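Bedroom Cell: Wrist Module Replacement and Recalibration

The right arm on the Welard unit in the bedroom cell was returned to service this week after a wrist module replacement. The old module had logged 1394 hours. Horacio Gallardo first noted a position error at the wrist in November, when it was small enough to be corrected in software. By last month the correction no longer held over a full shift, and the arm was stopped.

The replacement took most of one day. The wrist cable was disconnected at the forearm end, the gripper was removed with its adapter plate still attached, and the module was unbolted from the forearm segment. Two of the six mounting screws had been set with the wrong grade of thread locker and had to be warmed before they would turn. All six were replaced. The Stinar service sheet now lists the correct grade, and Ketsara Meesuk has removed the other bottle from the tool cart.

Cable routing was checked at the same time. The right cable had been clipped too tightly at the elbow, which put a load on the connector whenever the forearm rolled past 80 degrees. It was reclipped with more slack and run through the full range of motion by hand before power was applied.
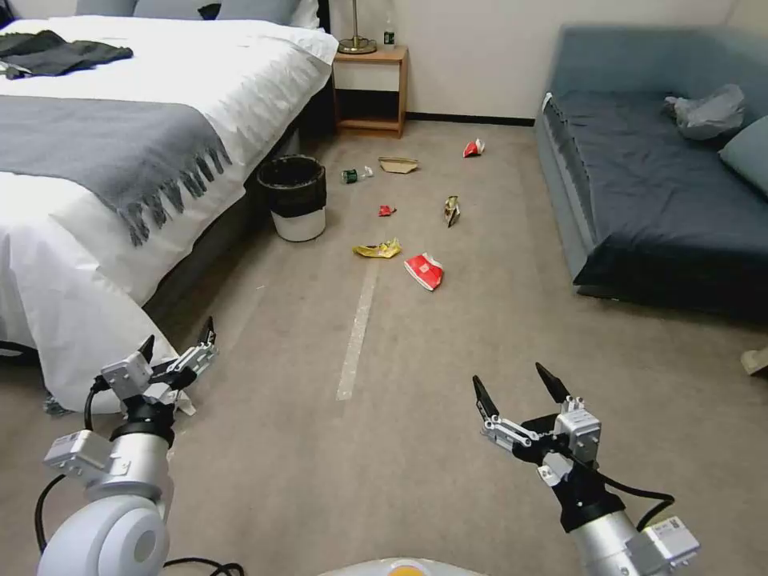
Calibration is done in two stages. The first is a joint zero against the Pemelero fixture, with the base locked and both grippers empty. The second is a floor check in the cell itself, where the arms work over carpet and the height of a target is less certain than on a bench. The white tape on the carpet is the line for base alignment, and it should be inspected for lifted edges before each check. Litter is then set out between the trash bin and the sofa bed. A mixed set is preferred: the crinkled yellow chip bag gives way under the fingers, while the small plastic bottle on its side tests whether the two fingers close evenly. The right gripper starts with its fingers open. Mayuree Wiriya ran 116 grasp attempts after the repair and found no wrist error above the service limit.

Routine care is unchanged except for one item. Finger tips are to be wiped after every 70 grasps - carpet fiber collects at the base of the tips and shifts the closed position. Use a dry cloth only. Questions on the new interval go to Xóchitl Escobedo. The left arm is due for the same cable clip inspection, and its wrist module stays in service for now.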